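Home | Trips | Huts | Avalanche notes | About

Filed under: Ski touring, Trip planning

Thread by Vilja Eskola
February 8, 2025

1/ A few people asked how we plan the spring hut tour at Serness, so I'm putting it in one thread. It's a five-day trip on touring skis, hut to hut, no lifts. We go in May when the days are long and the upper road is usually open.

2/ Group size is six plus two guides. This year the guides are Paavo Tikkanen and me. We tried eight guests once and it made for a slow queue at every steep bit, so six it is.

3/ Day one is short. Drive to the end of the road, skins on, then up the valley to the Briem hut. It's nearly 1,000 metres of climbing with packs, on an easy gradient. We set off late morning so people can travel up the same day.

4/ The Briem hut sleeps 16 and has a wood stove, gas rings and bunks with blankets. Bring a sheet liner. There is no shop and no phone signal. The key has to be collected from Raili Koskela in the village before you drive up, and she likes a call the night before.

5/ I do the route notes and the booking pages in the evenings at the workshop desk. The old paper maps have all been scanned now, so guests get a proper PDF with the lines marked.

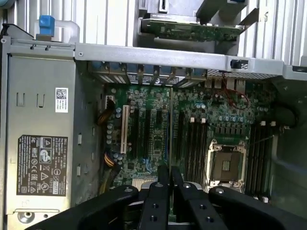
Inside the workstation, power supply on the left.

6/ Day two is the long one. Over the Stimon col, down the north side, then a flat plod across the lake to the second hut. It comes to 13 kilometres. If the visibility is poor we stay put and ski the trees below Briem instead.

7/ The north side of Stimon holds cold snow well into spring. It also holds wind slab. We dig at the top, and if we don't like what we find we go back the way we came. Last year we turned round there. Two guests were disappointed and said so, which is fair enough.

8/ Days three and four are based at the lake hut. Light packs, early starts, back by lunch. In warm weather the south-facing slopes are done by eleven. Afternoons are for drying kit, sleeping and reading the same four magazines.

9/ Day five is out over the shoulder and down to the cars. Some years you can ski to the bridge. Other years you walk the last half hour with skis on your pack, so bring straps that work.

10/ How fit do you need to be? If you can climb for three hours at a steady pace and still make decent kick turns, you'll be fine. Weak kick turns cause more trouble than weak legs. Practise them both ways.

11/ Price questions: the trip fee covers guides, huts, breakfasts and dinners. It doesn't cover lunches, travel or rental. Leena Karppinen at the ski shop rents touring skis and boots, and she has the small boot sizes if you ask early.

12/ Avalanche kit is compulsory – transceiver, shovel, probe. We check everyone's transceiver at the car park and again at the hut. Fresh batteries on day one, please, whatever the display says. Airbags are welcome but we don't require them.

13/ Food. Endang Sinaga packs the dinners for us again this year. Tell us about allergies when you book. Telling us at the hut is too late, as everything has been carried in by then.

14/ All the track files, hut lists and kit lists are saved at home as well as online. There are 262 files in the Serness folder at the moment, going back to the first trip. If you came with us before and want your old track, send a message with the year.

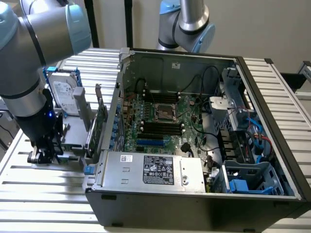 KIT LIST, SHORT VERSION

15/ Touring skis with skins that still stick. Ski crampons that fit your binding – try them at home first. Boot crampons, light ones are fine. A 35 to 40 litre pack. Two pairs of gloves, sunglasses plus goggles, and more sun cream than you think.

16/ Leave at home: the second fleece, jeans for the hut, big wash bags. You carry all of it over Stimon.

17/ Two places left for this year. There's a waiting list for the Rello week as well, where we go up and down from one hut and the days are shorter. Message me here or use the form on the site. I answer in the evenings.

14 replies · 9 reposts · 41 likes
Share | Save | Report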